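Clista assembly cell simulation package
Foncombe – Cell software – Simulation

Overview
Clista is a simulation package for single-arm assembly cells. It loads the arm, gripper, fixtures and part trays as rigid bodies, runs the robot program against them and reports where the program would fail on the real cell. It is sold as a licence for one workstation, with or without the Gaser controller link.

The package is meant for small-part work: fitting, pressing, inserting and pick-and-place from trays. It is not suited to welding, painting or mobile robots, and it does not model cables or loose hoses under load. Tubing can be drawn as a fixed shape and included in the collision check.

What is supplied
Clista base software, with contact solver and program player
Part library with more than 50 fixture, rail and bracket models
Baluyot gripper models, parallel and long-nose
Import filter for STEP and URDF files
Printed setup guide
Gaser controller link (optional)

Contact and collision
Each body carries a collision shape separate from its drawn shape. Imported parts are given a convex shape by default. For parts with slots or bores this must be changed by hand to a split shape, otherwise the solver treats the opening as filled and the gripper will stop short of it. The setup guide covers this in section 7.

Clearance limits are set per body pair. When a limit is broken the player can log the event, pause, or stop the run. Logged events are stored with the joint positions and the program line.

Gaser controller link
With the link fitted, programs are read straight from the controller and played without conversion. Changes made in Clista are held as a draft until released at the controller. Without the link, programs must be exported as text and loaded by hand. Speed override and tool offsets are not carried over in the text file and have to be entered again.
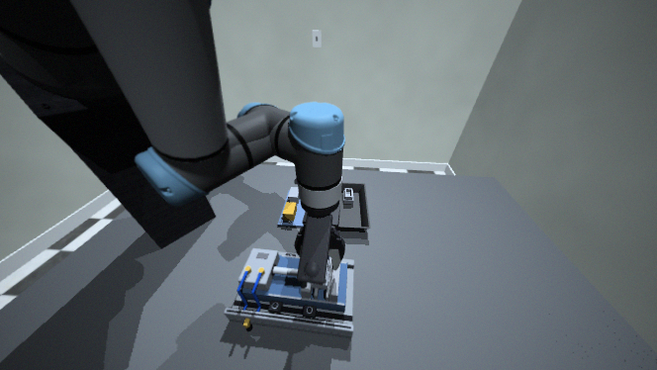
Clearance checking at the tool end is the most used function in the package and has its own view. The wrist is treated as one body with the gripper unless the two are split in the tool menu. Low approaches need the most attention: with the gripper down over the middle of an assembly, the block and its blue tubes on one side and the upright bracket on the other should each have their own limit, and the tray behind the work should be checked against the wrist as well as the fingers.

Requirements
64-bit workstation with a separate graphics card. Rendered shadows can be turned off on slower machines and have no effect on the solver.

Licence and support
Updates are included for 2 years. A licence can be moved to another workstation up to 5 times, after which Foncombe must reissue the key. The Gaser link is tied to the controller serial number and cannot be moved.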